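**Progress report to Altness: Bepari two-arm kit review, May**
Prepared by Hongjun Gu, Fetton

The grant covers a review of the Bepari service package for small florists and event suppliers: a table with two arms, operator training and remote support. We are at the halfway point. Setup and training are finished, and the flower tasks are under way.

**Work this period**

The table was leveled and both arms were calibrated on Wednesday. Bepari's support line answered both of our tickets the same day. One was a cable routing question. The other was a gripper that closed too slowly after a software update, which they fixed by sending a new settings file.

The main task is flower handling with the two grippers working close together over the green mat. Operators pick up stems, pass them from arm to arm and place them in a vase.
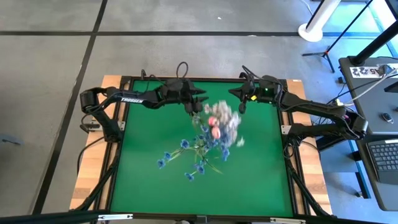

Training took longer than the package suggests. Bepari plans one morning per operator, and ours needed a full day before they could run a session alone. The printed guide is clear on startup and shutdown but thin on recovering from a dropped item. We have asked for a revised section.

We have logged 695 attempts so far. Thin stems remain the hardest item. They slide when the grip is light and bend when it is firm. Single blooms with a thick stem are easier to place.

**Vase placement**

Placement trials use artificial flowers, so the same items can be handled many times. The textured glass vase stays in the set for the rest of the review. It has a narrow neck, and stems have to come in close to upright. Tulips are started lying flat on the table.
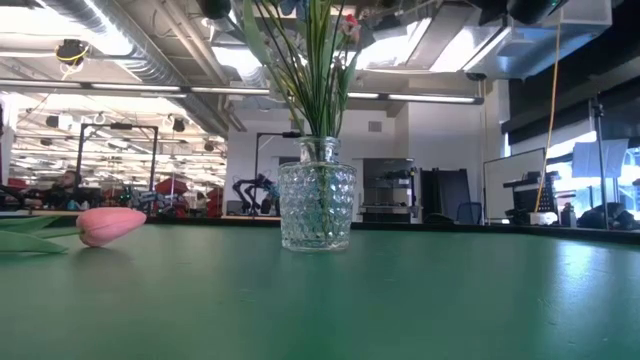 *Photo: Fetton, for the Altness progress file*

Bepari's standard task list assumes a wide container, so the vase trials are scored on a separate sheet. We will report both sets of results.

**Costs and schedule**

Spending is within budget. We have used 25 percent of the support hours in the package and expect to use more once the Pisville site starts. That site still needs a power outlet near the table, and the landlord has approved the work.

**Next period**

- Finish the vase trials
- Train two operators from Pisville
- Test the revised guide when Bepari sends it
- Send Altness the full attempt log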